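We use cookies to keep you signed in and to remember which threads you have read. Accept all / Manage choices

Kiltbridge Kitchen Gardeners
Forum > Seeds, Saving and Swapping

Old seed: chuck it or chance it?

plumstone_meg
Hello all, and sorry in advance because I do go on. Every October I tell myself I'll sort out the seeds, and every October I put the lid back down and make a pot of tea instead. This year my sister is giving up her plot at Rallulthorpe (her hip, poor love) and she has handed all of her seed over to me, so I now have hers as well as mine and I can't put it off any longer.

Some of it is perfectly sensible, dated on the front and sealed up. Some of it is twists of paper with "good beans" written on in pencil. There are parsnips in there that I'm fairly sure moved house with me, and I haven't moved house in a long while! My question is what you would all do. Do you throw anything past its date, or sow the lot thickly and hope? I hate waste, but I also hate an empty row in May when it's too late to do anything about it.

Tomatoes are what I mind about most. There's a yellow one of hers that came from a neighbour and I've never seen it in a catalogue.

Dezső Boros
Meg, please don't throw the tomatoes. I have grown tomatoes from seed that was far past its date and had a full tray of seedlings from it, a bit slow to show their heads but perfectly strong after that. Beans and peas are good for several years too if they've been kept dry. Parsnips are another matter. I buy those fresh every winter and I don't even look at the old packet, it goes straight on the compost.

What I'd do is a test on damp kitchen paper. Ten seeds, fold it over, pop it in a bag, put it somewhere warm and look at it after a week. If seven come up you can sow as normal. If it's three, sow thickly. If nothing has moved after a fortnight you've lost a square of kitchen paper and no more than that.

wellyboots_tom
I'm going to be the miserable one here. I did all that testing for years and I've stopped. A seed that sprouts on a warm windowsill in a bag is having a lovely time. Put the same seed out in cold clay at the bottom of the Grulthorpe road in April and it sulks, and then the slugs have it. I had nine out of ten carrots come up on paper one year and got a row with gaps you could park a barrow in.

A new packet costs less than a coffee. I clear out anything more than 2 years old except beans and tomatoes, and I sleep very well.

plumstone_meg
Oh Tom, you're probably right about the carrots, mine have been gappy for ages and I've been blaming the cat. I still can't bring myself to be so brisk about it, though. Half the pleasure for me is going through them on a wet afternoon and remembering what did well and who gave me what.

I made a start after lunch and got as far as deciding on heaps: sow, test, and ask the forum. The third heap is already the biggest, which will surprise none of you. 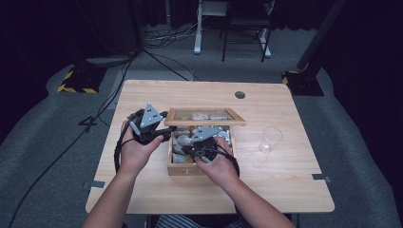 Pilar says to do the onions and leeks before anything else, as they lose their strength so quickly that there's no sense giving them house room if they're old, and getting them out of the way will make the rest feel like less of a mountain.

hedgerow_jan
I'd agree with that, and I'd put parsley with them. My old parsley has never been worth the bother.

On storage, can I put in a word for keeping everything somewhere cool? I used to have mine in the greenhouse because it was handy, and it's about the worst place there is, baking one minute and dripping the next. They're in the back bedroom now in a tin, with a spoonful of dry rice in a twist of muslin at the bottom. My mother did the rice and I've carried on with it. Somebody cleverer than me may say it does nothing.

wellyboots_tom
It does nothing.

hedgerow_jan
Thank you, Tom. It's staying in.

Dezső Boros
The rice does a little if you dry it in a low oven beforehand and let it cool in a jar with the lid on. Straight from the cupboard it has as much damp in it as the seeds have. But cool and dark matter more, and Jan has those already.

Meg, about the yellow tomato. Could you spare me a pinch? I would gladly grow a few plants next summer and send you back fresh seed from the best fruit, and then there are two of us keeping it. I lost a lovely bean once by being the only person who had it, and a mouse got in, and I still think about that bean.

plumstone_meg
Dezső, of course you can, I'd be delighted! I'll write "Rallulthorpe Yellow" on it, as my sister never called it anything but "the yellow". Send me a message with your address and I'll get it in the post. I'll put in some of the good beans as well, though I can't promise what they're good for.

yau_lane_allotment
Coming in from the Yau side of the river to say our seed swap is on again in November, two o'clock in the hall, cake as usual. We had 462 packets on the tables last year and took 30 home in a carrier bag at the end, so most of it does find a home. Please write the year on if you know it. If you don't know it, write "old" and let people choose for themselves.

wellyboots_tom
I'll come for the cake. I may bring some old carrots.

Related threads
Leeks with rust, can I still eat them?
Best broad bean for an autumn sowing
Labels that don't fade by June
Swapping seed potatoes, is it wise?

Kiltbridge Kitchen Gardeners | Contact the moderators | Forum rules | Back to top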